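Notes from the Demonstration Visit: Two Arms, One Table
Introduction to Automation, course handout for the unit on handling and sorting 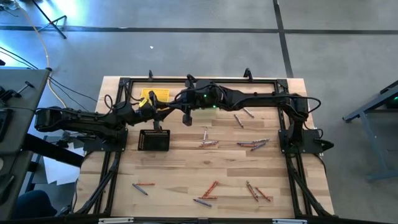 The crayon table, with the mesh basket under the left gripper.

Thank you all for being such good company on the trip out to Trilta, and for getting there at the hour we asked! I promised to write up what was said, partly for those who stood at the back and couldn't hear over the fans, and partly for Refugio Camacho, who had the flu and has been very nice about missing it. I've filled in a few spots where my own notes were thin with what Chrysanthi Kalogeropoulos sent me afterward (she ran the demonstration and answered more of our questions than she had time for).

The task

Crayons go from the tabletop into the basket. It sounds like something you would ask a four-year-old to do before lunch, and I saw a few of you smile when it was announced. But think for a minute about what a crayon is from the gripper's point of view. It's thin, it's round, it rolls if you nudge it, and it can be lying at any angle at all. Sometimes two of them are crossed, and then the machine has to decide which one to take first and whether lifting it will send the other one wandering.

Colors matter less than you might expect. Chrysanthi told us that the hard crayons for the vision software are the ones close in tone to the wood, and also the very pale ones. If you look at the table again you can find a pale one near a pinkish-red one, and plenty of orange on that striped light wood - have a think about which of those you'd find hardest if you had to work from brightness alone.

The grippers

Both are of the parallel type, the kind we drew in the second week. The two fingers stay parallel as they close, so the contact on a round object is a pair of narrow lines, one on each side. Please go back to your drawings and mark where those lines fall when the crayon is gripped straight across, and then again when the fingers come down at a slant to it. Li-hua Choi asked a very good question at this point, about whether you could simply squeeze harder. You can, up to a point, and then you have two short crayons.

Sharing the space

I'd like you to spend the most time on this part. The arms are mounted on opposite sides, and each can reach well in toward the middle, so there is a region that belongs to both of them. We talked about two ways of handling that:

Taking turns. One arm waits outside the shared region until the other has left it. Easy to reason about, and slow.

Planning together. Both paths are worked out at once, with a minimum distance kept between every pair of links. Quicker, a good deal more computing, and you have to think about cables too, which hang in loops and don't appear in the simple stick model we use in class.

Valentin Bratu wanted to know how often the planner gives up and tries again. Chrysanthi looked it up for us: in the log she had open there were 1251 planned moves, and 77 of those had to be replanned. Work out the percentage yourselves, please, and bring it along with one sentence on whether you think it's high.

Before next class

Read section 2 of the gripper notes. Then sketch the table from above, draw the reach of each arm as a rough circle, and shade the part where they overlap. Put the basket in and say which arm you would give the crayons nearest the front edge. There are several sensible answers and I'm happy with any of them if you can defend it.

Bożena Pawłowska has the sign-up sheet for the Prakthorpe visit in December, so see her if you'd like a seat on the van.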